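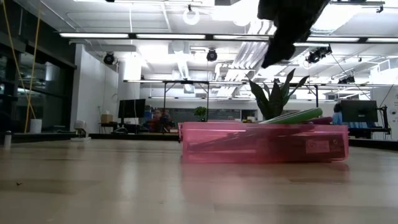 Unit 3: Light at a boundary

When light meets a surface, part is reflected, part is transmitted and the remainder is absorbed. The three fractions sum to one. For clear plastic at normal incidence the reflected share is small, and it rises steeply as the angle of incidence approaches 90 degrees. A tinted material absorbs selectively: the pink bin transmits enough light for the shapes inside it to be made out, and the glossy tabletop returns a soft reddish reflection of it. Reflection from a gloss surface is mainly specular - the angle of reflection equals the angle of incidence, both measured from the normal.

Matt surfaces scatter light over a wide range of angles. The law of reflection still holds at each point, but the local normals differ.

Exercise 2. A ray strikes a plane mirror at 30 degrees to the normal. State the angle between the incident and reflected rays.

Written answers to Inger Kvaran before the January session.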